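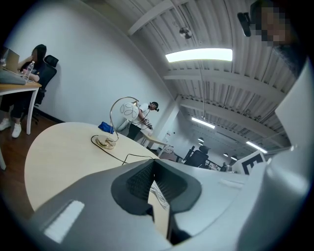
A Thousand Demonstrations of What, Exactly?

By Mwanaisha Nyamweya

We use cookies to improve your experience on this site. By continuing to browse you accept our cookie policy.

I have sat through 4 pitches this year from companies that want to teach robots by showing them. The pitch is always friendly. You don't write code, they say. You hold the gripper in your hand, do the chore, and the machine learns from what you did. Or you put on a headset and drive the arm from across the room. A child could do it.

Maybe a child could. I would like to know who is going to do it 1,000 times.

That was the number Taritz gave for a single job, moving small cables from a tabletop into a tray. The final count was 1,093, and they were proud of it. I asked how many of those were thrown out and got an answer about data quality that went on for a while and had no number in it. Later a slide went by with 424 on it, labeled "clean." So more than half the work went in the trash, and this was the success story.

I don't think these people are lying. I think they have fallen in love with the easy part. Picking up a thing with a tool in your hand is easy for you because you bring everything else along with it. You know a cord is attached to something. You know a lamp will tip if you drag its wire, and you slow down before you know you've slowed down. What gets recorded is where the tool went and what its camera saw. The caution is in there somewhere, I suppose, the way the recipe is in the cake.

Oduor Kirui, who ran demonstrations at Sekero until May, put it to me more bluntly. "Everybody on the team did it differently, and by the afternoon everybody did it worse." He would start at nine and by three o'clock his grip had changed, his path had changed, and he was cutting corners he hadn't noticed in the morning. All of it was saved. When the robot began doing an odd little hitch before closing its fingers, it took them days to work out that the hitch was his.

Remote control is supposed to fix some of this, and it does fix one thing: the robot's own arm is making the moves, so at least you aren't teaching it something its joints can't reach. But now the person can't feel the object. I tried the rig at Kashindye for most of an hour and crushed a paper cup on nearly every go. The woman running it told me I'd get better. I'm sure I would – and then I'd be a trained worker doing a simple job slowly, through a machine, and the savings would be somewhere off in the future with the rest of the savings.

The answer to all of this is "scale." Get enough hands, enough rooms, enough tables, and the quirks wash out. Bison says so on its front page. Perhaps they do wash out. But quirks only cancel if they point in different directions, and tired people tend to get tired in the same direction. They rush the end. They skip the awkward corner. A bigger pile of that is a bigger pile of that.

I'd be easier to win over if the pitches came with duller facts. How many hours did the demonstrators work, and what were they paid? What happened when you moved the table, or changed the lamp, or handed the robot a cord that was tangled? How often did somebody have to step in? Kirui says they kept a log of that last one and it was never shown to visitors.

Show me the log. I'll come to a fifth pitch for that.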